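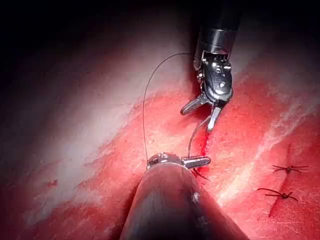 September 13, 2026. Suturing again, separate knotted stitches on the red tissue, and most of what I want to write down is about thread. I've been blaming my needle angles since March and I think the real trouble is how much slack I leave lying around. Look at the loop - it goes nearly straight up on the left, bends over at the top and wanders off to the right behind the wrist of the upper instrument. Once the thread is back there I can't see it, and if I can't see it I don't know what it's doing when I pull. The short strand between the two instruments is no bother at all by comparison, I can follow every bit of it from the open jaws down to the lower tip.

So, thread length. I cut 152 mm for the first go because that's what the old sheet from the Orken course says, and it was far too much for me. I spent more time gathering than stitching. Second go I cut 80 mm and it was lovely for the first few bites, then I got mean with it and had hardly anything left to tie with. Somewhere in the middle next time, and I'll write down the number before I start, not after!

Hand to hand passing. Nii Zakaria watched for a bit and said I let go too early with one side, before the other has properly closed. He's right (annoyingly). What helped was saying "closed" out loud before opening the other jaws. I felt daft but I dropped it less. He also wants me to keep the tips low, near the surface, and move the loop sideways in small pulls. My habit is to haul it up towards the ceiling, and then of course it flops over whatever is in the way.

Marks on the jaws: the serrated faces are good for holding but I'd like to know what they do to the thread if you keep grabbing the same spot. I had a fuzzy bit near the tail on the second length and binned it. Could be the Prolton thread, which is a cheap practice one anyway, could be me squeezing. Will try the Amissah reel and see if it goes fuzzy too. There are 36 lengths left in the Prolton packet so no need to order yet.

Time for the whole second row was 277 seconds, knot included. No idea if that's decent. Sovville lot are meant to be sending theirs over so we can compare, but they use a shorter row, so I'll need to ask what counts as the end.

To do - pick a thread length, practise the knot on its own, ask Nii to show me the sideways pull again, slower.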